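3. Household water use and the timing of demand

3.1 Background to the survey

The Drenadetti study was set up to examine how households in a medium-sized town use water at different times of day, and how far that use responds to tariffs that vary by the hour. Earlier work on domestic demand has mostly relied on monthly or quarterly meter readings. Such readings are adequate for billing and for long-term planning, but they say little about the morning and evening peaks that determine the size of pumps, mains and service reservoirs. The present section sets out the sample, the method of recording and the main results for indoor use. Outdoor use is treated in Section 4.

The town is supplied from two sources. The larger is the Pomare reservoir, which serves the older districts by gravity. The smaller is a group of boreholes at Skullaseo, from which water must be pumped to a storage tank before it reaches the newer estates on the eastern side. The cost of supplying a litre at seven in the morning therefore differs a good deal between the two zones, although customers in both pay the same standard rate. This difference was the original reason for the trial.

3.2 Sample and recording

Invitations were sent to 2000 addresses drawn from the billing register, of which 1498 returned a completed form and agreed to have a logging meter fitted. Addresses used wholly or mainly for business were removed before the draw. The response was higher in the Skullaseo zone than in the Pomare zone, and results have been weighted to correct for this. Households were asked to give the number of residents, the type of dwelling, and the water-using fittings and appliances in the kitchen and bathroom.

Each meter recorded flow every 5 seconds. Flow traces were then divided into separate events using the procedure described by Cartwright and Garg in the first project report. Short draws of low volume were assigned to taps, and longer draws with a regular pattern of filling and pausing were assigned to appliances. Where two events overlapped, the trace was examined by hand. Elsie Cartwright and Seema Garg coded these traces separately and then compared results; the few remaining differences were settled by discussion.

Kitchen use presented the greatest difficulty. A kitchen tap serves drinking, cooking, rinsing, hand-washing and cleaning, and these purposes cannot be told apart from the flow record alone. A diary was therefore kept in a smaller group of homes, in which residents noted each use of the kitchen tap over a full week in March. 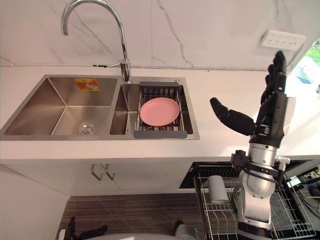 Does the meter record show whether the water drawn at a tap was hot or cold?

The meter is fitted on the incoming main and measures the total entering the home, so hot and cold draws appear together. Hot water drawn from a storage cylinder is replaced from the main and is counted at that point. Estimates of hot water use in this paper come from the diaries alone.

3.3 Results for indoor use

Weekday demand showed two clear peaks in both zones. The morning peak was short and steep, and was made up largely of showers and toilet flushing. The evening peak was lower but lasted longer, and contained most of the kitchen use. At weekends the morning peak came later and was much flatter.

Household size was the strongest single predictor of total use, as expected. Use per person fell as the number of residents rose, most sharply between one and two residents. Type of dwelling had little effect once household size was taken into account. The age of the dwelling had a small effect, which appears to be linked to older toilet cisterns with a larger flush.

Homes with a dishwasher drew less water at the kitchen tap in the evening than homes without one, but the total for washing up was similar in the two groups. The diaries suggest a partial explanation: many residents rinsed plates under a running tap before loading them. In homes where this was not done, the saving was clear. The diary group was too small to support a firm figure, and none is offered.

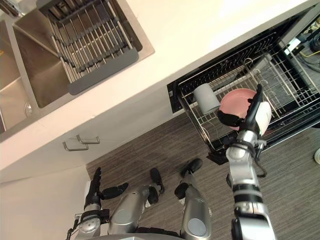 Figure 2. Dishwasher in a domestic kitchen.

3.4 Response to the trial tariff

Half of the homes in each zone were placed on the Dretar tariff, under which water drawn during the morning and evening peaks was charged at a higher rate and water drawn overnight at a lower one. The remainder stayed on the standard rate.

The response was modest. Appliance use moved to later in the evening, particularly where the machine had a delay timer, and this shift was maintained to the end of the trial. Shower and toilet use hardly changed. Residents seem to have moved those tasks that could be moved without inconvenience – and no others. The total volume drawn over the day was the same under both tariffs, within the limits of the measurement.

For the supplier, the result is of more value in the Skullaseo zone, where even a small fall in the evening peak reduces pumping. In the Pomare zone the benefit is slight. A tariff confined to the pumped zone would be simpler to run, but would raise questions of fairness between customers that lie outside the scope of this paper. These are considered again in Section 5, together with the cost of extending logging meters to the whole town.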